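I have been putting off this post because I wanted to be fair to both sets of finger pads, and being fair takes longer than having an opinion. Fedir Antoniuk, who has more patience than I do, kept the log while I did the squeezing. We did 120 tries with the Skovitz pads, which are smooth, and then swapped over to the ribbed magenta ones from Tiseck and started all over again. A waisted bottle is a nice mean test, because pads that look fine on a box tend to find the curve and slide along it.

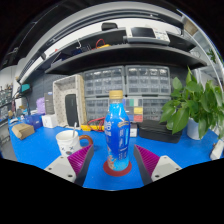

Do ribbed pads need more squeeze than smooth ones?
A little less, in our hands. The ribs give way and wrap the curve, so you can stop closing sooner.

My habit with the hand-held gripper is to come in with the fingers wide open, get the bottle square between them, and only then close. Fedir likes to close as he goes - quicker, he says, and he may be right, but I knock things over that way! With the ribbed pads I aim for the waist every time now, and I'm much less fussy about being dead center.

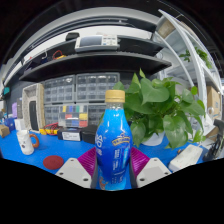
The smooth pads do have their place, I should add. They wipe clean in no time, and for flat-sided things I could hardly tell the two apart. What I'd really like is a ribbed pad with a slightly firmer backing, and I've written to Tiseck to ask if they would ever make one. Until I hear back, the magenta pair stays on, and Fedir is already after me to start on the wrist camera comparison.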